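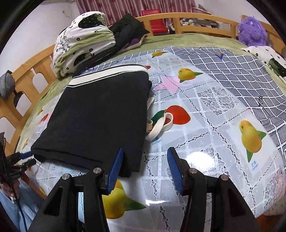

Building a Small Battery Charge Controller for a Bike Trailer
Final project report, Power Electronics Lab
Hinata Sugiyama and Ryota Okabe

Why we picked this

We wanted a project that we would keep using after the course was over, and Ryota had a bike trailer with a 12 V lead-acid battery in it and no decent way to charge it from a solar panel. The cheap controller he had been using got hot and cut out in full sun. So we set out to build our own, a buck converter with a microcontroller deciding how hard to pull on the panel. We called it Grendau, after the name we had already given the trailer, and the name stuck all the way to the silkscreen on the board!

How it works

The panel feeds a synchronous buck stage with two MOSFETs, a 47 µH inductor and low-ESR capacitors on both sides. The microcontroller reads panel voltage and current and nudges the duty cycle up or down to stay near the maximum power point (the classic perturb-and-observe method, which we both found much more fun to code than we expected). Charging has a bulk stage, an absorption stage and a float stage, with the float voltage adjusted for battery temperature by a thermistor taped to the case.

We switch at 100 kHz. Our first version ran a lot slower and whined loudly enough that Hinata's roommate asked us to stop testing at night.

The first board

Rev A was laid out in a weekend and it showed. The gate driver sat too far from the MOSFETs and we had ringing on the switch node that made the current readings useless. We spent two lab sessions blaming the firmware. Moving the driver right next to the gates, shortening the input loop and adding a small snubber cleaned it up beautifully, and seeing that first smooth waveform on the scope was the best moment of the semester.

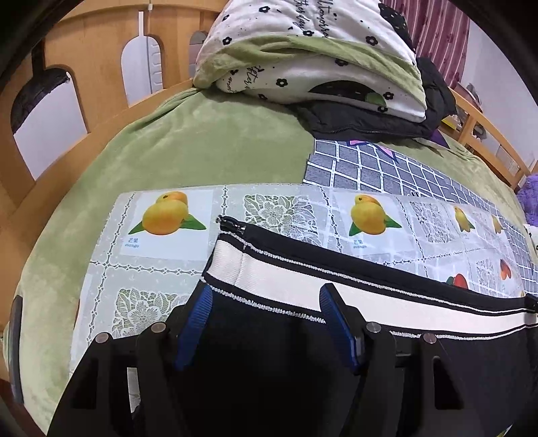
Zippered pouch with a cream-white band along the top, on a clear mat.

Rev B also got a reverse-polarity MOSFET on the battery side. We had killed one Rev A board by hooking the battery up backward, so this part was not optional anymore.

Testing

We ran the converter from a bench supply first, then from the panel on the roof of the lab building in April. For the roof test we logged panel voltage, panel current, battery voltage and heat sink temperature, and ended up with 2,493 log entries. We threw out 682 of them from the start of the run, where a loose thermistor connector was giving nonsense temperatures. The rest look really good. The tracker settled quickly after clouds passed, and the controller never shut itself down.

Tracking is weaker in low light. The steps are a fixed size, so the duty cycle wanders around the peak when there is very little current to measure. A variable step would help, and Ryota already has a branch with a first try at it.

What we would change

A bigger inductor core, for sure. Ours gets warmer than we'd like. We also want a proper enclosure with the heat sink on the outside, and screw terminals that accept thicker wire. Hinata would like to add a small display, and Ryota thinks a blinking LED is plenty, so that one is still being argued over.

The schematic, board files and firmware are in the course folder under Grendau, Rev B. Please don't build Rev A.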